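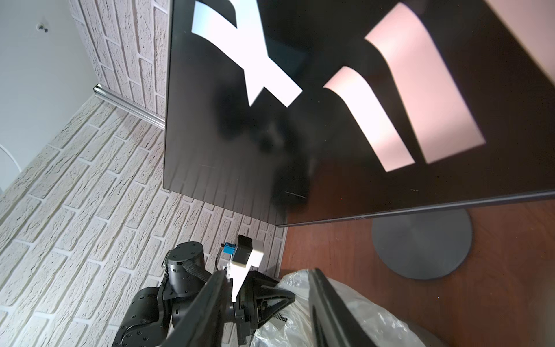

marrow_kt wrote:
Friday is wrong for the Nasteo handheld. The Indeck store page now says February with no day given. Preorders stay open.

pell8 wrote:
Did the regional firmware clear or not? Waltbridge had it listed as pending last week.

marrow_kt wrote:
Still pending. The launch list dropped to 8 games at the same time. Two of the missing ones need the online service, so I assume that's the holdup.

ostrander_v wrote:
I don't buy that. Offline titles were pulled too. Looks like a storage problem to me. The base unit has 200 GB usable and the day-one patch is 134 GB according to the Indeck page.
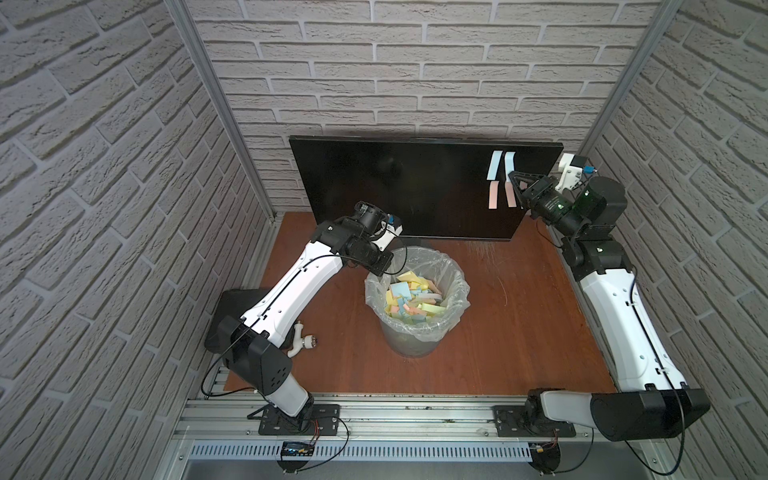 You can install the patch and one large game, then you're deleting things. I'd delay too.

pell8 wrote:
134 is the full image. The delta from factory firmware is much smaller.

ostrander_v wrote:
Source? The store page doesn't mention a delta.

pell8 wrote:
Waltbridge changelog, build 638, second paragraph. It says units on 630 or later get the delta.

ostrander_v wrote:
Retail units may not ship on 630. Review units did.

marrow_kt wrote:
Neither of those explains the region lock coming back in 638. The import version won't read local cards on that build. I rolled mine back.

tenfour_d wrote:
Does the rollback keep saves?

marrow_kt wrote:
Card saves yes, internal saves no. Copy them off first.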